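What 24 Households Told Us About Fixing Things at Home

Student project report, Flellside College
4 Mar 2025

When our group first sat down to pick a topic, we had a long list and not much agreement. One of us wanted to write about recycling, another about old trades, and a third mostly wanted something that would get us out of the library. Repair seemed to sit nicely in the middle of all that, so we settled on asking people in Flellside and nearby Osutdale what they do when something in the house stops working.

We visited 24 households and sat in kitchens, on porches, and once on an upturned crate in a garage. Each visit was supposed to last 45 minutes. Most ran over, and we didn't mind a bit, as people brought out their toasters and lamps and wanted to tell us the whole story of each one. We asked everybody the same set of questions and then let them talk about whatever they liked. Between them they listed 112 items that had broken in the past year – everything from zippers to a washing machine.

Small electrical items came up most often, with clothing close behind. Older people were more likely to have a drawer of spare parts and a person they could call. Younger people looked for a video first, and several told us they gave up when the video showed a slightly different model from theirs. Both groups said the same thing about screws: when the maker uses an odd kind, the job ends right there.

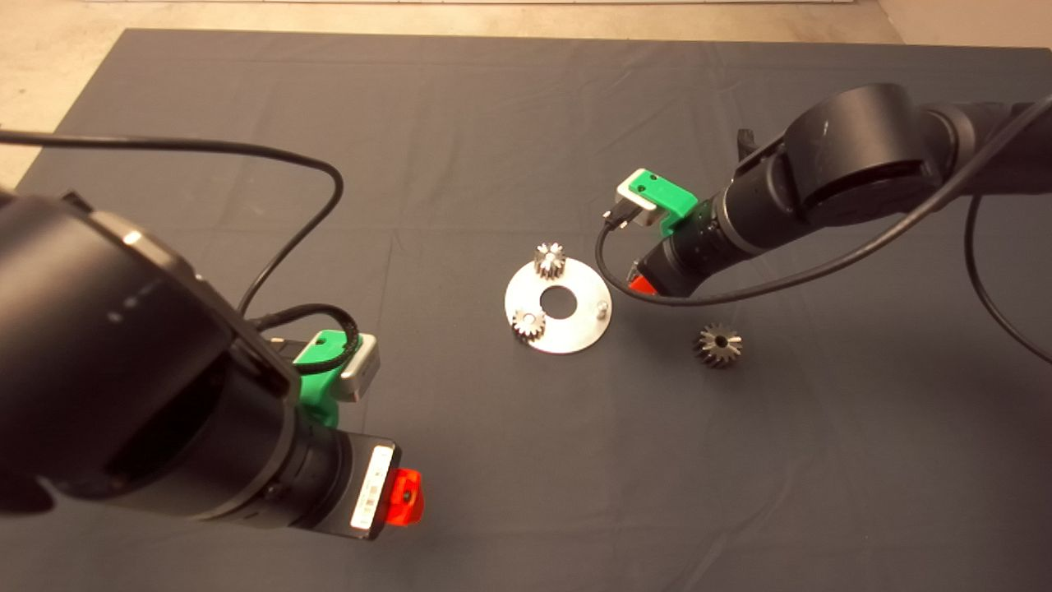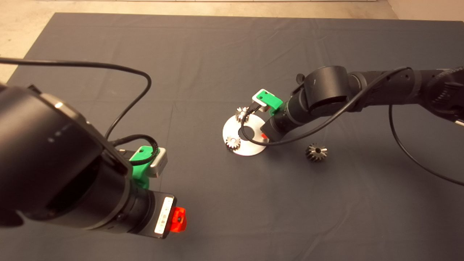
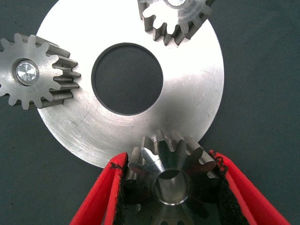 Cost was harder to pin down than we expected. We had planned a neat table comparing the price of a repair with the price of a new item, but many people couldn't remember what they had paid, and a few had traded favors (a hemmed curtain for a rewired lamp, for instance). We left the table out. What we can say is that the trip bothered people more than the bill did. Osutdale lost its last repair shop some years ago, and the nearest one now is Bernik, on the far side of Flellside, which means two buses and most of a morning.

We also asked whether people had learned to repair things from someone. Nearly all of them had, usually a parent or a neighbor, and this was the part of the talks we enjoyed the most – some of those stories deserve a report of their own.

There are things we would change. Our households were mostly people we already knew in some way, and renters were badly underrepresented. We should also have tested the questions on a friend or two first. Question six confused everyone, including us. If the project continues in June, we would like to start with the apartment buildings near the Osutdale bus station and bring a shorter form.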